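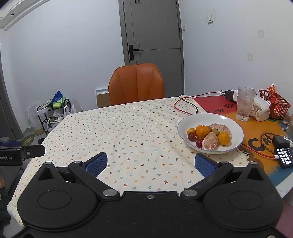 Elaine Batista perguntou logo se precisa saber programar para entrar no grupo. Não precisa! Eu própria aprendi quase tudo a desmontar coisas na mesa da sala, e o Grirnine (é o nome que dei ao projeto) continua a ser feito em casa, ao serão, com chá e muita paciência. Procuro duas pessoas para outubro, com jeito de mãos e vontade de repetir o mesmo gesto muitas vezes: pegar, pousar, pegar outra vez. 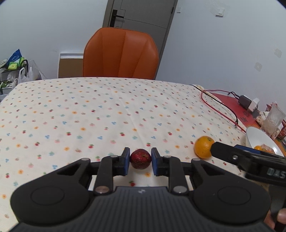
Quem vier fica também com a parte chata, ou seja, apertar parafusos, anotar falhas e discutir comigo a folga dos dedos da pinça. Pagar não posso, mas há jantar! Escrevam-me pela página da oficina Susbridge e digam a que horas vos dá jeito, eu prefiro depois das 19h.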